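Notes on Moving a Small Archive

The reading room at Bolville reopened in February, and I have been asked by several readers to set down how the transfer from Toltholm was carried out. I do so here in a personal capacity. The views expressed are my own and do not bind the society in any way.

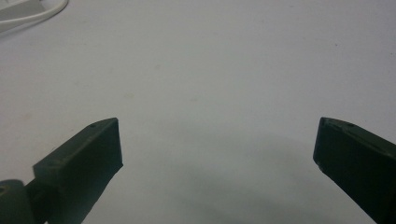
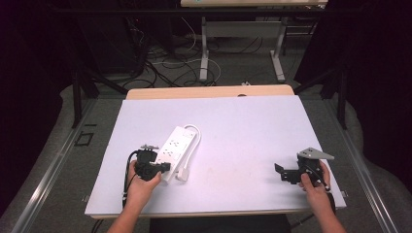
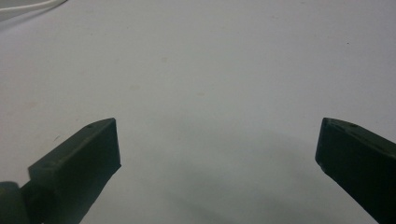
Pale work surfaces; the power strip is in the second picture.

The collection consists of 2,143 catalogued items, the greater part of them letters and account books from the Bellini shipping office. The remainder came to us with the Bruter bequest and is of a more mixed character: seed lists, hymn sheets, two school registers and a great many receipts for coal. All of it had been kept at Toltholm in the upper room, where the roof was sound but the window was not.

It was decided at an early stage that nothing would be packed until it had been checked against the catalogue. This was the right decision, although it added considerably to the work. The catalogue was typed over a long period and by more than one hand, and its numbering restarts without warning after the letter M. Nives Guerra undertook to prepare a single running list, and that list has now replaced the earlier one for all purposes. Readers who hold old references should quote both the letter and the number when they write to us.

Of the 100 boxes ordered, 94 were used. The spare boxes have been kept flat in the store and may be drawn upon for new deposits. Each box was marked on the short side only. I would recommend this to any society planning a similar move, as the long side cannot be read once the boxes are on the shelf. Pencil was used throughout, and no tape was allowed inside a box.

The Bellini account books gave the most difficulty. They are tall, heavy and weak at the spine, and they do not fit a standard box in any direction. They were wrapped singly in plain paper, tied with cotton tape and carried flat. Two have loose boards and have been set aside for repair. They will not be issued to readers until that work is complete, and requests to see them should be held over for the present.

Certain items listed in the old catalogue were not found. Most are single receipts, and it is likely that they were filed with their neighbours. One letter book is a more serious loss. It was last signed out from Toltholm by a reader whose name in the register cannot be made out, and I would be grateful to hear from any person who has knowledge of it. It has a green cloth cover and a torn label.

The new reading room is smaller than the old one and a good deal warmer. Readers are asked to leave coats and bags on the hooks in the passage and to bring pencils. Laptops may be used. Books will be fetched at ten in the morning and again at half past two, and requests made between those times will be met at the next round.

The running list may be consulted at the desk. A copy can be sent by post on receipt of a stamped envelope of the larger size.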